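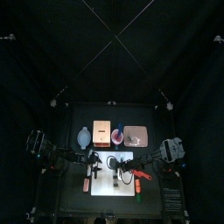

Wanted: 80 people with a messy table

Hi, I'm Ada Gentile, I run a small project called Zustau, and I'm looking for 80 people who will let me be nosy about the little stuff on their tables for the whole month of August.

Little stuff, to me, is anything that fits in one hand and has no proper home. Charging cables, pens, the odd battery, a single earring, the thing that came off the other thing. I've spent a lot of my life putting these in one bowl, then moving the bowl, then buying a second bowl (my sister calls it bowl creep), and at some point it turned into a real question for me. Do people put things away better when each container looks different from its neighbor? Or do we all end up throwing everything in whichever one is closest?

The row along the back of the table is pretty much the spirit of it. A see-through light blue container with a short spout, a light wooden box with a slot in the top, a pink cup with a white rim, a shallow pink tray. Four shapes, and each one seems to ask for something different. I look at the tray and want to put small bits in it. I look at the cup and want to stand something tall in it, and sure enough there's a blue utensil sticking out of the top. And then there's the black cable looping over the white board out front, and I'm very curious where you would put that, because I've asked everyone I know and I get a different answer each time!

Who I'm looking for

You don't have to be tidy. You don't have to be messy either, whatever the headline says. I'd love a real mix: people who live alone, people with roommates, families with kids old enough to have opinions about where the scissors live. You need to be 18 or over to sign up, but everyone else at home is welcome to use the containers.

You do need:

A table, desk, or counter that gets used most days and that you can spare a strip of for the month. The strip should be the length of your forearm and a bit more.

A phone or notebook to keep short notes on.

A mailing address where a box the size of a toaster can be left.

Please don't apply if you organize homes for a living. I like you very much and I read all your blogs, but you'll sort that table in your sleep and I won't learn anything new about the rest of us.

What you'd be doing

In the last days of July I mail you a kit. It has four containers in it — one with a spout, one lidded with a slot, one tall, one flat — plus a plain white board to lay in front of them. The board is your landing spot. Whatever comes out of your pockets or your bag goes on the board first, and then at some point you put it away, or you don't, and I want to know about it either way.

Each evening at 9 p.m. you get a text from me with one question in it. Sometimes it's as dull as "What's on the board right now?" and sometimes it's more like "Which container have you not touched today?" A line or two back is plenty. If you miss an evening, skip it and carry on with the next one. Please don't go back and fill in the gaps from memory, I did that myself in the test round and made up half of it.

Halfway through the month I'll ask you to change the order of the containers, once, and leave it that way. I'm keeping quiet about why until it's over.

At the end we talk on the phone for half an hour. That's my favorite part, so be warned that I may run over.

What goes in the containers is up to you. Really. I won't tell you that pens go in the cup. The only things I'd ask you to keep out are medicine, food, and anything wet, and if you have toddlers or a cat who likes to push things off the edge, put the whole setup against a wall.

What you get

You get $224 for the full month, paid in two parts, the first when you tell me the kit has arrived and the second after our call. If you have to stop early you keep the first part, no hard feelings and no form to fill in. You also keep the kit.

I'll send everyone the write-up before it goes anywhere else. Names won't be used. If I want to quote one of your evening answers I'll check with you first, and you can say no or ask me to change the wording.

How to apply

Write me a letter, or an email that feels like one. Up to 400 words, please. Tell me which table it would be, who uses it, and what is lying on it right at this minute. Don't clear it first! I'd much rather read about three dead pens and a hair clip than about a nice vase.

Add your name, the town you live in, and whether evenings work for a call. No photo needed and no résumé. Put "Small things" in the subject line, or I'll lose it under everything else.

I have room to read 600 letters, and when I get to that number I'll close the call, so sooner is better than perfect. You'll hear back from me whether it's a yes or a no. If there are more good tables than places I'll pick for variety, so a no may only mean that I already had plenty of kitchen counters.

A couple of things people have already asked me

Can two people in the same home both sign up? One kit per home, but you can take turns answering the texts. Just put your initial at the end so I know who's complaining about whom.

Do I have to use all four containers? No. If one stays empty all month I'd love to hear about it.

Can I swap in my own bowl? Please don't, even if it's a great bowl. You can go back to it in September.

What if I really can't stand the board? Tell me in your evening answer, leave it there for a few more days, and if you still hate it, put it under the bed and tell me that too.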